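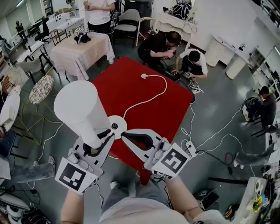 Gripper with a white cylinder in it, over the red table. Tag on each finger, white disk at the hinge.

Hand-held gripper loses finger width partway through a session — tags, pads or hinge?

Posted by drywell_tom in Grippers and End Effectors

We run a set of hand-held grippers for recording grasps. Two fingers, one fiducial tag on the outer face of each, rubbery inner pads, and the opening width is computed from the distance between the two tags as the camera sees them. There is no encoder in the hinge. The width value is written alongside the video and later used to command the parallel gripper on the arm cell.

One unit has developed a fault the others do not have. After a warm-up of 15 minutes the closed width no longer returns to zero. It reads 2 mm open with the pads touching. If I hold a tall cylinder at a slant, the reading also changes depending on which way the cylinder leans, although the grip has not changed. When I go back to an upright hold the lean error goes away but the 2 mm stays.

What I have done so far:

Recalibrated the camera intrinsics. No change.
Swapped the power strip and the supply lead. No change, as expected.
Wiped both tags with a dry cloth. No change.
Replaced the left tag with a new print from the same sheet. The closed error got slightly worse.
Checked the video for dropped detections. Both tags are found in nearly every image, so I do not think this is a detection problem.

The mount is a Lonier bracket with the stock screws. The pads are the original ones and have been on since April. Lighting is overhead and has not been changed. The cell downstream closes too softly on thin parts when it plays back data from this unit, which is how we noticed.

Is this a pad wear problem, a tag problem, or is the hinge going? I would like to fix it without throwing out the recordings already made with it.

3 replies

Ferenc Kovács

You have two faults and you should separate them before replacing anything else.

The lean error first. A slanted cylinder puts a twisting load on the fingers. If the hinge has side play, one finger tips relative to the other and the tag on it rotates out of plane. Your width calculation probably assumes both tags sit in the same plane at a fixed depth from the camera. When one tips, the projected distance changes and the software reports it as opening or closing. Upright holds load both fingers evenly, so the error disappears.

To check it, take hold of one finger at the tip and push it sideways, across the direction of closing, with the other finger fixed. There should be no movement you can feel. If there is, remove the round cover at the hinge, take the pivot screw out, clean it, and refit it with a new nylon washer on each side. Tighten until the finger just starts to drag, then back off until it swings freely. Do not use threadlock on the pivot until you have run it for a full session. If it binds when warm you will want to get it back out.

The closed offset is a different matter. Pads of this type take a set. The curved face flattens where it meets the part and the base of the pad can creep along the finger when the adhesive softens. That fits with it appearing after the unit has been in the hand for a while. Look at the bottom edge of each pad under a lamp. If you see a shiny line of adhesive between the pad and its original position, it has crept.

Replace both pads, never one. Scrape the old adhesive off with a plastic blade, wipe with isopropyl alcohol, fit the new pads against the shoulder on the finger, and clamp them lightly overnight. Then redo the zero.

Your new tag made things worse for a simple reason. Tag position on the finger is part of the calibration. If you move a tag by half a millimeter, the closed distance moves by half a millimeter. Any time a tag is replaced, the closed and fully open values have to be measured again and written to the unit's file. I do it like this:

Close the gripper by hand with nothing in it and hold for a few seconds.
Open it to the stop and hold again.
Close it on a gauge block, 45 mm if your opening allows it, and check the reading.
Repeat the block check with the gripper rolled to the left and then to the right.

If the block reads correctly when level and wrong when rolled, go back to the hinge.

As for the old recordings, the constant part can be corrected if you have a closed grip at the start and end of each one. Interpolate between the two. The lean error cannot be taken out that way. If you saved the full tag poses you can recompute the width in three dimensions. If you only saved the width, discard the slanted grasps.

robbo_cells

had this on a Drultness one, was the tags peeling. press them down at the corners with your thumbnail and see if the number jumps. mine did. superglue and it was fine, still is

also check nobody has loaded the wrong calibration file. we had unit 41 running on the file for a different unit for ages

Songül Işık

I agree with Ferenc on the hinge and on redoing the zero. Two additions.

Superglue is a bad choice for tags. It fogs the white border as it cures and the corner detection gets noisy. Use thin double-sided film across the whole back of the tag. If the finger face is not flat, sand it lightly first — a bowed tag gives a small error that changes with viewing angle and looks very much like hinge play.

Check the bracket as well. If the camera shifts relative to the hinge, both tags move together and a width computed from pixel distance changes with depth. Stock screws on these brackets are too short in my experience. I fit longer ones with spring washers and put a paint mark across each head so that movement shows at a glance.

For the log, we write down the closed reading at the start of every session and again at the end. If the two differ by more than the tolerance of the cell, the session is set aside until someone has looked at the unit.

drywell_tom

Side play confirmed on the right finger, easily felt at the tip. The left pad has a shiny line under it. Tag corners are all down and the file is the correct one for the unit. I have ordered pads and washers from Tkachenko and will redo the zero with the block once they are fitted. Full tag poses were saved, so I will try the recompute on the slanted grasps.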